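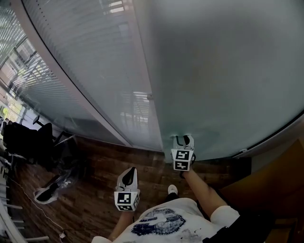 Inspection of shared work areas after the move to hand-held gripper recording, second floor, Candik building. Completed by Ruba Kassab with Rania Karam from the recording team. The form is the old office walk-round sheet with a section added for the grippers, and the comments are longer than usual as several of the questions were written for desk work. The room with the frosted glass wall and the wooden floor was checked during a session, with both grippers in hand and the fingers of one against the glass near floor level. A thin white cable was lying across the planks with its plug loose on the floor, and a plastic bag had been left below the office chair by the window. Both are entered under section 1.

Marking: OK, ACTION or N/A. Anything marked ACTION has a name against it.

SECTION 1. FLOOR AND WALKWAYS

1.1 Floor free of trailing cables
ACTION (Karam)
Comment: White cable by the radiator, not plugged in at the end we could see. Cables not in use are to be coiled and put in the cable drawer before a session starts. People doing this work look at their hands, and they step sideways and backwards far more than they did when the job was at a bench.

1.2 Floor free of packaging and loose items
ACTION (Karam)
Comment: Clear plastic bag with an item in it, on the floor under the chair. Put equipment away in its box and the bag in the recycling. Thin plastic on a smooth wooden floor is a slip risk.

1.3 Chairs pushed in or moved out of the working area
OK
Comment: Chair was close to the window. Leave it there.

1.4 Floor surface sound, no raised boards
OK

1.5 Suitable footwear worn
OK
Comment: Closed, flat shoes. Please note this now applies to everyone recording, including office staff who cover a shift.

SECTION 2. GLASS, WINDOWS AND FIXED FURNITURE

2.1 Glass panels free of chips and cracks
OK
Comment: None found. The glass was never meant to be handled all day, so this line moves from twice a year to monthly. Look closely along the bottom edge and at the metal fitting.

2.2 Fittings tight
OK
Comment: Checked by hand. No movement.

2.3 Blinds in working order, cords secured
OK

2.4 Cabinet corners clear of the working area
ACTION (Kassab)
Comment: The light wooden cabinet stands just beyond the right elbow of anyone working low down at the glass. Corner guards requested. Moving it would be better, but the other wall has the fire point on it.

SECTION 3. HAND-HELD GRIPPERS

3.1 Finger pads secure, no tears
OK
Comment: Pads on set 11 are wearing on one side. Still within limits. Bridix have been asked for spares.

3.2 Marker tags flat, clean and readable
OK
Comment: Wipe with a dry cloth only. One operator had been using screen spray, and the corners of the tags lifted on a different set. That set has been withdrawn.

3.3 Mounts tight, no sharp edges
OK

3.4 Grippers stored off the floor between sessions
ACTION (Karam)
Comment: Hooks are on order. Use the shelf until then.

3.5 Faults reported and logged
ACTION (Kassab)
Comment: The fault book has 2 entries for the whole of January. Going by what people told us on the walk-round there were more than that. Several said they had fixed things themselves so as not to lose time. Please log it even if you have fixed it.

SECTION 4. POSTURE, BREAKS AND WORKLOAD

4.1 Low work limited and rotated
ACTION (Karam)
Comment: Reaching to floor level with both arms out is hard on the back and shoulders. Rota to be changed so that floor-level tasks are split between operators and not given to one person for a morning. Knee pads are in the cupboard and hardly used. The old ones slip down, so we will try another make.

4.2 Breaks taken
ACTION (Karam)
Comment: Sessions were planned at 70 minutes. That was set by how long the storage lasts and has nothing to do with how long a person can comfortably hold the grippers. Session length to be shortened, with a break away from the equipment after each one. Operators may stop at any point without giving a reason.

4.3 Targets reasonable
ACTION (Kassab, with the floor manager)
Comment: Last month's total was 1489 recordings, and it was put up on the board with people's initials next to their share. Two operators said this made them skip breaks. The total can stay. Initials to come down.

4.4 Grip strain and hand size considered
OK
Comment: Smaller handles are available from Addo. Ask before your first session, as the swap takes a few minutes.

SECTION 5. INFORMATION AND CONSULTATION

5.1 Staff told what the recordings are used for
ACTION (Kassab)
Comment: Partly done. Operators know the movements are used to train the Holtach machines. The cleaning and maintenance staff had not been told, and some had heard that their hours would be cut in spring. No such decision has been made, but nobody had said so to them. Meeting to be held on each shift, early one included (6.15 am).

5.2 Job descriptions match the work being done
ACTION (Kassab)
Comment: Four people now spend most of their week recording and are still described as facilities assistants. The pay grade question has been raised with personnel and is outside this checklist. It stays on the sheet until there is an answer.

5.3 Other people in the building aware of recording
OK
Comment: Sign on the door. Please turn it round when you finish, it was left on "recording" overnight.

5.4 Training given before first use
OK
Comment: Records seen for all operators. Refresher to include section 4.

Items 1.1 and 1.2 to be cleared before the next session. Everything else to be looked at again at the next monthly inspection. Copy to the noticeboard by the kitchen.

R. Kassab
R. Karam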